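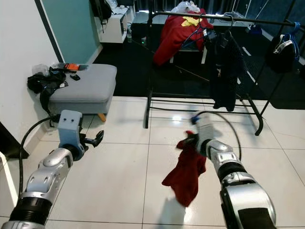 Service Robots in the Home: Faults and Safe Handling
Handout 4: The dropped-grip fault

Read this before the lab session. It covers one fault on the Hetetti two-arm platform, how it was found, and what we changed. The fault hurt no one, but it could have, and the same kind of mistake shows up in many machines that pick up soft things.

1. The task

The robot was set to tidy clothes in a furnished room. It takes a garment from the floor or a seat, carries it to a rack, and hangs it over the bar. One arm carries. The other stays open and helps spread the cloth at the rack. Cloth is hard for a gripper. It changes shape when lifted, it hangs lower than the hand, and a thin fold gives almost no reading on the finger sensors.

2. What went wrong

On run 557 the right gripper was holding a cloth when the controller decided that the gripper was empty. The force reading had fallen below the "object held" limit for 2 seconds. The cloth had not slipped. It had settled between the pads, and the fold left in the grip was thinner than the one first picked up.

The controller then did what it was written to do after a failed pick. It opened the gripper, sent the arm back to the home pose at full travel speed, and started the base moving toward the next pick point. The cloth fell in front of the base. A wheel caught it, the base turned off its path, and the left arm struck the clothing rack.

Shinji Okabe was at the stop button and pressed it. The rack was pushed out of place but stayed upright. One finger pad on the left gripper was torn.

3. Cause

The first report said "sensor fault." That was wrong. The sensor was tested afterward and read correctly. There were two real causes.

a) "Low force" was treated as the same thing as "nothing held." For a cup or a box that is close enough. For cloth it is false much of the time.

b) The recovery move assumed the gripper was empty and the floor was clear. Neither was checked. The move was also faster than the carrying move, so the robot sped up at the moment it knew least about its own state.

Cause (b) is the safety matter. With cause (a) alone we would have had a dropped cloth and a failed run.

4. Why testing missed it

The recovery move was tested 10 times before the room trials. Each test used a plastic block, and the block was taken away by hand before the move began. The floor was always clear. Sadao Nishimura's note in the test log says "recovery OK," and for the case tested it was.

5. Changes made

- The "object held" decision now uses finger gap and the wrist camera as well as force. If they disagree, the state is "unknown."
- In the unknown state the arm holds position, the gripper stays closed, and the base does not move.
- Recovery moves run at reduced speed.
- After any release, planned or not, the floor ahead of the base is checked before the wheels turn.
- Tests of grip recovery must include at least one soft item.

6. Lab rules that follow from this

Keep one person at the stop button whenever the arms are powered. That person does nothing else. Do not reach in to take a cloth from a gripper, even if the screen says the arm is idle. Press stop, wait for the brake click, then take it. Walk the floor before each run and move cables out of the base path. Write down what you saw before you write down what you think caused it.

7. For the session

Bring a one-page fault tree with "arm strikes furniture" at the top. Your tree should reach both causes in section 3. Mark the branch where a single check would have stopped the chain. If you think more than one branch qualifies, mark them all and be ready to argue for your choice.

Related handouts
Handout 2: Stop buttons, brakes and stored energy
Handout 3: Reading a force log
Handout 5: Battery swelling on the Barasa cart
Handout 6: Lost markers in the Fostum warehouse trial

Comments (3)

tmr_lab2
Does the unknown state time out? Ours sat there until we reset it.

S. Okabe
No timeout. Someone has to look at it and clear it by hand.

kelso
Section 3 says full travel speed but the log we were given shows the arm slower than that for the first part of the move. Is that just the ramp up?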